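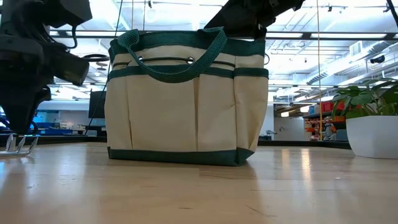 Home About Garden Sewing Archive

25 January 2021

Posted by the Skedeck blog

I have owned a lot of bags in my life and I've been hard on every one of them. The last one I used for the garden was a supermarket freebie that gave up on the path halfway to the compost, and I spent a good while picking seed packets out of the lavender. So when my sister asked what I wanted for my birthday, back in June, I said a proper canvas one please, with pockets, and I meant it!

It's cream with dark green trim, and I'm very fond of the green. There's a wide binding of it right around the base, which I'm hoping will hide the worst of the dirt, because cream canvas and potting mix were never going to be friends. The handles are green webbing, nice and easy on the hand when I've overdone it with the trowels (I always overdo it with the trowels).

The part I didn't expect to love is the cord. It runs across the front through a couple of metal grommets, up above the pockets, and I've taken to hanging my twine scissors off it so I can find them. I lose scissors the way other people lose socks. Gloves get tucked over it too, when they're too muddy to go inside.

The pockets took some working out. They're stitched into sections along the front, and for the first few weeks I just shoved things in wherever, then stood in the veggie patch swearing at myself. Now the secateurs have their own spot, labels and pencil live together, and the seeds go in the main part in an old biscuit tin. I bought 12 packets from the Demton nursery last time I was up that way, mostly beans, and a purple basil I have no room for whatsoever.

I like that it stands up by itself, too. My old bags all slumped over the minute you let go of them and everything slid to the bottom.

Next job is a lining for it. I've got 2 metres of striped cotton left over from the kitchen curtains and I reckon that'll do nicely, if I can remember where I put the bobbins. I'll put the measurements up once I've cut it out.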